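About Floltengate

Floltengate tests whether machines can do ordinary chores. We run trials on household and shop-floor tasks, publish the pass rates, and write acceptance procedures for companies deciding whether to buy. We do not build robots and we do not sell them.

The company was set up to answer one question from a packaging plant: could a two-finger arm clear a break-room table between shifts? The answer at the time was no. Cups and boxes were handled well enough. Soft packaging, cables and anything transparent were not. Those same items still account for most of the failures we log.

Our current chore set is called Jukcombe. It contains 90 tasks, split between home and workplace, and each one has a written start state, a written end state and a time limit. A task is scored as passed only if the end state is reached with no human contact and no damage to the object. Partial credit is recorded separately and is left out of the headline figure.
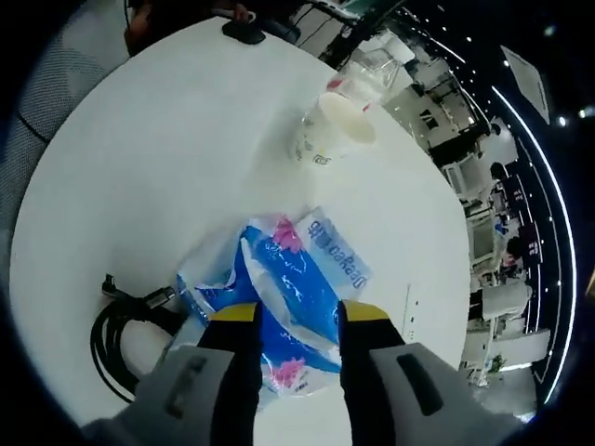
Flexible film is hard for several reasons that compound. The outline changes every time it is touched, so a grasp planned from one view may not exist a second later. Printed film reflects overhead light unevenly. A grip on one fold tells the controller little about where the weight will go when the bag leaves the table. Pressing down before closing the fingers helps on a rigid surface and hurts on a padded one.

In the October round we ran 787 attempts at table clearing. Of these, 598 met the end state within the time limit. Results were good on upright containers and poor on cords. We regard this as adequate for supervised use in an office or canteen and inadequate for an unattended home, where the objects vary more and there is usually no one to restart a stalled arm.

Shop-floor chores are further along. Bin sorting, tray loading and part presentation are routine when the fixtures are fixed and the lighting is controlled. Wiping, bagging and restocking mixed shelves are not routine anywhere we have tested.

Trial records are kept in Broker, our in-house logging system, which stores the force, position and video data for each attempt. Clients receive the full record, including failures. The Sembiring site handles endurance work and requires a minimum of 700 cycles before a gripper is listed in our reports.

Test requests should state the task, the object list and the cycle time needed.

Page last revised 3 March 2026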